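Home Talks Book lists About Contact
18 Jan 2025
4 min read
40 shares 2 comments

Put the Book Where They Can See It: my notes for the Pratumine talk

These are the notes I talk from, tidied up a bit. Wherever it says PAUSE I drink some water. If you came along, you'll notice I skipped the bit on library bags. I ran long (again!).

OPENING

Hi everyone, thanks for coming out. Quick show of hands: who has a shelf of picture books at home or in a classroom, all spine out, packed in tight? Okay. Keep your hand up if a four-year-old has ever picked a book off that shelf by reading the spine.

(Wait for the laugh. If there isn't one, move on.)

I've been running the Tokurik reading corner for a while now, and my whole talk is about two pieces of equipment, a table and a folding book stand. I know, glamorous. But I spent years buying baskets and bins and those sling things that hang on the wall, and the books mostly stayed put. Then I put one book, face out, on a low table, and kids walked over to it.

So: table first, then the stand, then how I pick the book. Questions at the end, please, or I lose my place.

THE TABLE

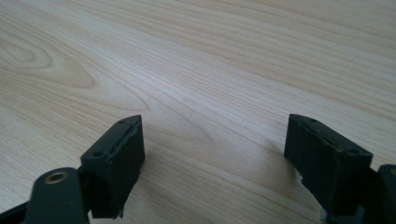
I'm fussy about tables, and I'll tell you why before you go home and use whatever's in the garage. A picture book cover is already shouting. It has a monster and a rocket and six colors of lettering on it, and if you lay it on a bright plastic tabletop with the alphabet printed all over, the two of them fight. What I want underneath is pale wood, smooth and matte, with a grain quiet enough that you only notice it up close. Those long nested ovals are as busy as I'd go, and I did have one little boy trace a grain line with his finger for ages while I read, which I count as listening.

Shiny tops are a pain too. Glossy cover on a glossy table under a ceiling light, and from a child's height it's all glare. Try it: crouch down to their eye level before you decide where anything goes. Your knees will complain. Do it anyway.

I like a square table better than a long one for this. With a long one you get a head of the table and somebody always wants it. And carpet under it if you can manage it, for noise mostly, and for kids who'd sooner be on the floor than in a chair.

PAUSE

Somebody always asks how big. Big enough for one book open flat and the stand behind it, with room for elbows. I don't have a better answer. At De Bruijn Hall they gave me an enormous folding table and I ended up using one corner of it.

THE STAND

Okay, my favorite part. Mine is the accordion kind. It's a lattice of crossed struts, it squashes up small when you push the ends together and stretches out into a zigzag when you pull, and there's a flat panel at each end for it to sit on. See-through-ish plastic, so the eye goes right past it.

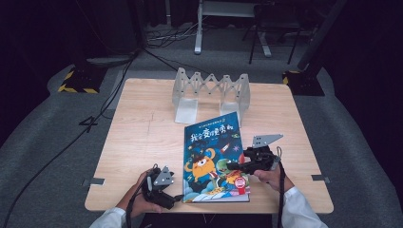 我会变得更勇敢 at the front of the table, with the stand partly open behind it.

The title means something like "I will become braver," and we'll come back to that one.

Things I've learned about these stands, in no special order. Pull it open before the kids arrive. They love the zigzag more than the book, and if you open it in front of them, that's your session: everyone gets a turn going squish and stretch. (Fine, I've had sessions like that. They were nice.)

Don't open it all the way just because it goes all the way. I keep mine part open and leave it at the back of the table. Check that both feet are down flat, give it a tiny nudge, and if it walks, fix the feet.

And you don't have to fill it! I had 23 books out once, in one corner, for one afternoon. It looked like a yard sale. Kids did what I do at a yard sale, which is touch everything and take nothing home. Now one book lies on the table ready to go, and the stand waits for whatever we've finished with. When we're done with a book, a child gets to put it away, and that's a job people argue over. 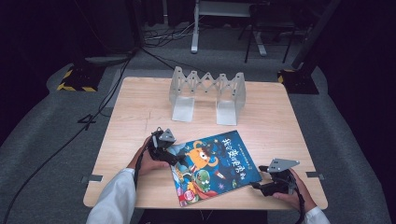 Let them use both hands. I say this at every session: one hand on each side, slow is fine. Big flat picture books are awkward for small arms, and the corners take the beating. I tape my corners now. Clear tape, cut with a bit of a curve so it doesn't lift.

If a book goes back crooked, leave it crooked. I used to straighten everything the second they turned around, and they notice, they really do, and then they stop offering.

PICKING THE BOOK

I look at the cover from across the room. That's pretty much the test. Can I tell there's somebody in it I'd like to meet? An orange monster with one eye and a pointed hat, yes, I'd like to meet him. A green dinosaur-looking friend right beside him, even better.

And please put out books in languages you don't read. A lot of our families speak Chinese at home, and a title in big Chinese characters tells a grandparent "this one's yours, come sit down" faster than any poster I've made. If nobody in the room can read it, tell the story off the pictures. A child will correct you.

PAUSE

QUESTIONS I USUALLY GET

Do I rotate? Yes, when I get bored of the cover, they've been bored for a while already.

Where do the rest of the books live? In a closet. Spine out, packed in tight. I know.

Can I come see the corner? Sure, any time before August, when we move across the hall. Sign-up sheet is by the door, and please take a book list on your way past.

3413 views
Previous talk Next talk Back to top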